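5 February 2022, Jultetti workshop, long bench by the kettle

Right, writing this up before I lose the thread, because the chores list has grown arms and legs again and I promised Vega a proper entry instead of sticky notes.

The question we keep going round on is simple enough to say over tea: can a machine do the dull jobs yet? Wiping down, putting things back on shelves, clearing cups, sorting the screws drawer (my personal dream). Oskari Lappalainen says yes, if you let him choose the cup. Vega Miranda says no, and that anyone who says yes hasn't watched one try to pick up a damp tea towel. I'm somewhere in the middle and leaning towards Vega, mostly on account of the tea towel.

So far the hand-guided stuff is miles ahead of the arm on its own. When one of us holds the gripper and does the job ourselves, two fingers are plenty for most of it! Boxes, mugs, pens, a sponge, the lid of the biscuit tin if you come at it from the side. That tells me the fingers aren't the weak bit. It's the knowing where to put them, and how hard to squeeze, and when to give up and try from the other end – all the things I do without thinking while talking about something else.

Shelves are the job I'd most like to crack. Up high is awkward for people too, you're on tiptoe with one arm up and can't see what's behind the front row, and I'd happily hand that over. But the arm needs to know how deep the shelf is, and ours still guesses.
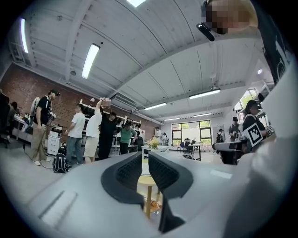

*Gripper fingers and markers, big room, with the far window and the yellow flowers on the table.*

Numbers, for anyone who wants them. We're at 2,059 recorded goes across all the chores, which sounds like loads until you split it up by job. Put-away has the lion's share. Wiping has hardly any and it shows: Provudo (our name for the current training run, don't ask, Oskari won the vote) wipes the same patch over and over and then stops, very pleased with itself.

Today's trials on the arm, mug from table to tray:

- 10 tries with the plain mug, 8 good, 2 dropped short of the tray
- same again with the handle turned away: stopped early, it kept nudging the mug towards the edge and I lost my nerve
- tea towel, folded: picked up fine, put down as a heap
- tea towel, not folded: no

The two short drops look like the same fault to me. It opens the fingers as soon as it thinks it's over the tray, and it thinks that a bit too soon. Vega reckons the marker readings are jumping when the shell tilts. Could be. I'd rather check that before we go changing the training again, it's a ten-minute job with a ruler and some patience.

Also had a long natter about the shop-floor side. Kaneko want to know if we could do tote loading by July. I said parts in a tote is a kinder problem than a kitchen, as the parts are all the same and don't go floppy, but their bins get shoved about all day and someone is always leaning across. I'd say yes to loading with a person nearby and no to leaving it alone overnight. Oskari wants to promise more than that. I've asked him to sleep on it.

To do:

- ruler check on marker readings at three tilts (me)
- more wiping goes, different cloths, different people please, we've all got the same lazy left-to-right habit
- ask Tesside if the softer finger pads are still coming
- Vega to write down what "tidy" means for the shelf job so we can stop arguing about it
- new tea towel, this one has a hole in it now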